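Relatório de progresso ao financiador — Projeto Skolodden, célula de triagem com dois braços
Planeamento e aquisição de equipamento, terceiro período

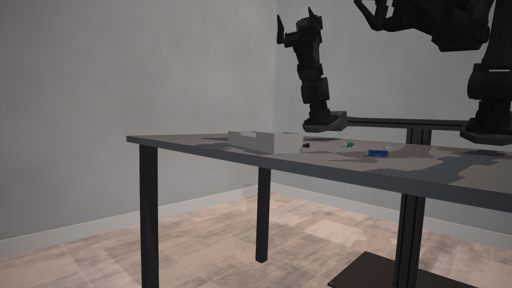
Figura 1. Modelo de simulação da célula: dois braços robóticos atrás da mesa, tabuleiro aberto e pequenos objetos de ensaio, entre os quais dois cilindros semelhantes a pilhas.

1. Enquadramento

O presente relatório dá conta da execução do projeto Skolodden entre março e junho, na componente de planeamento e aquisição de equipamento. A componente de formação de operadores é objeto de relatório próprio e não é aqui tratada.

O projeto destina-se a instalar, na unidade de Costa, uma célula para separação de pequenos resíduos elétricos, com prioridade para pilhas usadas. Conforme acordado na revisão anterior, nenhuma encomenda de valor elevado é emitida sem que a configuração correspondente tenha sido estudada em simulação.

2. Trabalho realizado

A equipa técnica concluiu o modelo de simulação da célula. Na configuração de referência, os dois braços partilham uma barra horizontal preta colocada por trás da mesa, apoiada em coluna própria com placa de base no chão. A opção por uma estrutura independente do tampo foi mantida para permitir a substituição da mesa sem nova montagem dos braços.

Foram preparadas 11 variantes de disposição, que diferem na distância entre bases, na altura da barra e na posição do tabuleiro. Três ficaram excluídas por falta de alcance aos cantos do tampo. As restantes seguem para comparação com as medidas do local, cuja recolha em Costa está terminada.

Os objetos de ensaio são deliberadamente pequenos e de cores distintas. O conjunto será alargado no próximo período com peças de forma irregular, a pedido da unidade, que recebe material em estado muito variável.

3. Situação das aquisições

Braços robóticos. Foram consultados dois fornecedores, Flikmont e Ultora. A proposta da Flikmont inclui a barra de suporte e a coluna; a da Ultora cobre apenas os braços e as garras, com estrutura a adquirir em separado. A comparação final aguarda o preço da estrutura avulsa, pedido em maio e ainda sem resposta.

Garras. Prevê-se a compra de garras de dois dedos para ambos os braços e de um jogo sobresselente. Os dedos são considerados consumível e passam para a rubrica de manutenção.

Mesa e tabuleiros. A mesa será fabricada localmente. Os tabuleiros compartimentados serão comprados em quantidade reduzida, ficando o reforço dependente dos primeiros ensaios físicos.

Obras e instalação elétrica. O quadro existente comporta a carga prevista. Falta a vistoria do pavimento no ponto de fixação da placa de base, que a unidade de Costa se comprometeu a agendar.

4. Execução orçamental

À data de fecho do período encontra-se comprometida 81% da verba de planeamento. O valor inclui licenças de software, horas de engenharia e as deslocações a Costa. A verba de equipamento permanece intacta, o que corresponde ao calendário aprovado.

Propõe-se a transferência de 5% da rubrica de transportes para a rubrica de peças de reserva. A alteração não afeta o total do financiamento e carece de autorização escrita da entidade financiadora — o pedido formal segue em anexo.

5. Desvios e riscos

O prazo de entrega indicado por ambos os fornecedores é superior ao considerado na candidatura. Caso a encomenda não seja emitida até ao final de julho, a instalação deixa de caber na paragem anual da unidade e terá de ser repartida por dois momentos, com custo adicional de mão de obra.

Subsiste a diferença habitual entre modelo e equipamento real, em particular no contacto dos dedos com objetos cilíndricos, que tendem a rolar. Está reservado tempo de ensaio para este ponto, sem reforço de verba.

6. Próximo período

Está prevista a escolha do fornecedor dos braços, a emissão da encomenda e a realização da vistoria do pavimento. O caderno de encargos da mesa será fechado depois de fixada a altura da barra.

Solicita-se à entidade financiadora resposta ao pedido de transferência entre rubricas antes da emissão da encomenda, bem como a confirmação de que o jogo sobresselente de garras é despesa elegível.

Anexos: pedido de transferência entre rubricas; quadro comparativo provisório de propostas; lista das variantes de disposição.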